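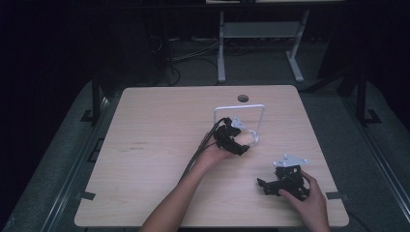
How often should a soap dish be washed in a shared bathroom?

Once a week is enough for a dish that drains well, and twice a week for one that holds water. Warm water and a soft brush will do the work in either case.

Speaker notes: Small Things by the Basin
Woltum Housing Trust, residents' talks
April 16, 2022, ground floor room, Athumani House

Opening (keep to three minutes)

Welcome residents and give the fire exits. Say that printed copies of the notes are at the back, in large type as well.

The subject is the small goods that live beside a basin or a sink: soap dishes, wire stands, racks and trays. The Trust provides the basin and the shelf. What is placed on them is for the household to choose, and the Trust has no wish to change this. We do receive a good many repair requests about marked shelves and lifted sealant, however, and a fair share of them begin with standing water under something small.

Give the figures slowly. The Trust wrote to 89 households in the Vikura blocks in March. Replies came from 78 of them; the other 11 were not chased. Residents were asked what they keep beside the basin and whether the shelf beneath it had been marked.

Pause for anyone who took part and would like to add to their reply.

Part one: the dish

Soap lasts longer when it can dry between uses. A shallow dish with a raised rim keeps the drips off the shelf, but the same rim will hold water around the bar if nothing lifts it. There are two ordinary answers. The first is a dish with ridges or slots in the floor. The second is to tip the dish out each evening and turn the bar over, and this costs nothing.

Plastic dishes are light and do not chip the basin if they are knocked in. They do slide. A household with young children may prefer a heavier dish, or may set the plastic one further back. Avoid scouring powder on plastic of any kind. Fine scratches hold soap scum, and the dish becomes harder to clean each time.

Old soap at the corners should be soaked off. Leave the dish in a bowl of warm water for ten minutes before using the brush. Do not lever it off with a knife.
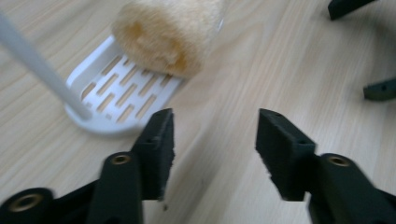 One resident of Athumani House wrote to us after the March letter that she had given up dishes altogether and stands her soap on end against the tiles, where it dries by morning and leaves only a thin line to wipe. Another reply, unsigned, said that a dish is worth having for the sake of the next person at the basin, and asked the Trust to say so.

Take both remarks seriously. The Trust's view is that either method is acceptable on a tiled surface. On a painted or wooden shelf, please use a dish.

Part two: wire stands and racks

Wire goods dry quickly and take up little room. The weak point is the coating. Once the white covering has cracked, the metal beneath can rust, and a rust mark on a basin or a shelf is difficult to remove. Ask residents to run a finger along the underside and the bends, as the coating often goes there first. Rubber feet should be checked at the same time. They are sold loose in most hardware shops and push on by hand.

A stand that rocks should be set on a flat surface and pressed at each corner in turn. Thin wire may be eased back a little with the fingers. Do not use pliers on coated wire without a cloth between.

Racks that hang from a rail need clear space below them. Our fittings guidance asks for over 80 millimetres between the lowest wire and the shelf, so that a hand and a cloth can pass through.

Part three: wooden tops

Several flats have a pale wooden top beside the sink. The Drernitex sheets given out with the keys explain how to oil it, and the same advice stands. Wipe along the grain. Lift small things before wiping and dry the patch beneath before putting them back. A ring left by a wet dish will sometimes fade by itself over a few days - it should not be sanded by the resident, and the Trust will not charge for looking at it.

Report lifted sealant early. A short gap can be renewed in one visit; a long one usually means that the shelf has to come off.

Practical part (fifteen minutes)

Invite residents to come up to the table and handle the goods. Let them compare the weight of the dishes and feel the bends in the wire. Cloths are to be kept to hand. Please do not pass bars of soap round the room, as some residents are sensitive to scent.

Points likely to be raised

Liquid soap: the Trust has no objection. Pump bottles leave rings too and should stand on a tray.

Suction hooks: permitted on tiles, not on painted walls.

Replacement of marked shelves: use the ordinary repair form, with the flat number and a telephone number. The office at Woltum will write back with a date.

Close by giving out the Drernitex sheets to anyone who has lost theirs, and ask for the chairs to be left in place for the evening class.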